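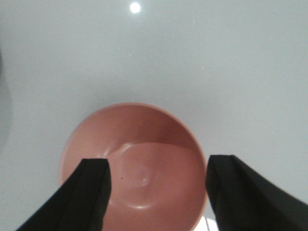

Teleoperation Operator, Tabletop Manipulation
Castent, Data Operations
Full time, fixed term, on site
Applications close 1/4/19

Castent records human demonstrations for training two-finger robot arms on household handling tasks. We are hiring operators for the Stelora project, which runs through December.

Duties
Operators drive an arm by leader handles or guide it directly by hand, depending on the task sheet. Typical tasks are picking up a bowl, moving it to a marked position, stacking and unstacking, and handing an item from one arm to the other. Each operator records in blocks, labels failed attempts, and resets the table between episodes. The project target is 3,000 accepted episodes per task. Episodes with pauses, regrasps not listed on the sheet, or contact between fingertip and tabletop are rejected at review.

Requirements
Steady use of both hands for long periods
Normal or corrected vision; part of the work is done from the wrist camera view only
Ability to follow written procedures and keep accurate logs
Prior use of remote manipulators, CNC jogging or similar equipment is helpful but not required

Training
Training lasts 6 days and is paid at the full rate. Operators record unassisted after passing a grasp and place check on 8 objects.

To apply
Send a resume and a short note on relevant experience to Castent Data Operations, reference Stelora. Applicants selected for interview will complete a short trial at the arm.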